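Accueil | Nouvelles | Feuilletons | Archives | Contact

Imprimer cette page – Envoyer par e-mail

Le dernier car pour Sustlow

Le car de Sustlow partait à 18 heures de la place de la mairie, devant la pharmacie. Jhair Carhuamaca arriva avec dix minutes d'avance, sa valise dans une main et le violon de son père dans l'autre. L'étui fermait mal. Il avait passé une ficelle autour, avec un double nœud.

Le chauffeur regarda l'étui, puis la valise.

– La valise en soute. Ça, vous le gardez ?

– Je le garde.

Il paya 13 euros et s'assit au quatrième rang, côté vitre. Une femme avec un filet d'oignons prit la place derrière lui. Deux lycéens montèrent en dernier et le car démarra.

On était en octobre et la nuit tombait vite sur le plateau. Après Pleltow, la route suivait la rivière, et Jhair reconnut la scierie, le pont, la maison aux volets condamnés où son père donnait autrefois des leçons. Il y était allé enfant. On le faisait asseoir dans la cuisine pendant que les élèves jouaient des gammes dans la pièce à côté, et il mangeait des noix en attendant.

Son père ne lui avait jamais appris. Il disait que ça viendrait, qu'il fallait d'abord finir l'école. Ensuite Jhair était parti travailler à la ville, chez Stellix, au service des expéditions, et il y était resté presque 20 ans.

– C'est un alto ? demanda la femme aux oignons.

– Un violon.

– Mon frère en avait un. Il l'a vendu pour acheter une mobylette.

Elle attendit un peu, puis ajouta que la mobylette n'avait pas duré.

Le luthier de la rue Taipe lui avait dit la même chose que les autres. L'instrument ne valait pas grand-chose. La table avait été recollée deux fois, le chevalet était trop haut, les cordes étaient mortes. Il pouvait le remettre en état pour 331 euros, ou bien le prendre tel quel pour les pièces. Jhair avait demandé à réfléchir. Sur le trottoir, il s'était rendu compte qu'il tenait l'étui contre lui, à deux bras, et il l'avait changé de main.

À l'arrêt du barrage, les lycéens descendirent. La femme descendit au suivant. Elle posa un oignon sur le siège à côté de lui.

– Pour la soupe, dit-elle.

Il resta seul avec le chauffeur jusqu'à Sustlow. La maison était au bout du chemin, après le lavoir. Sa sœur avait laissé la clé sous la tuile et un mot sur la porte : le bois était rentré, le voisin passerait pour le compteur.

Il alluma le poêle, mit l'oignon sur la table de la cuisine et défit la ficelle. Le double nœud lui prit du temps. L'archet avait perdu la moitié de ses crins. Il le passa quand même sur la corde de sol, une fois, puis une autre, en appuyant davantage. Dehors, un chien se mit à aboyer du côté du lavoir.

Jhair attendit que le chien se taise et recommença.

Partages : 10 – Commentaires : 2

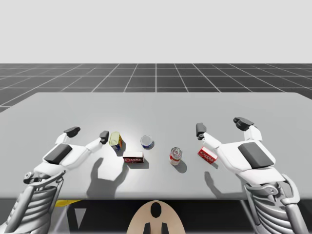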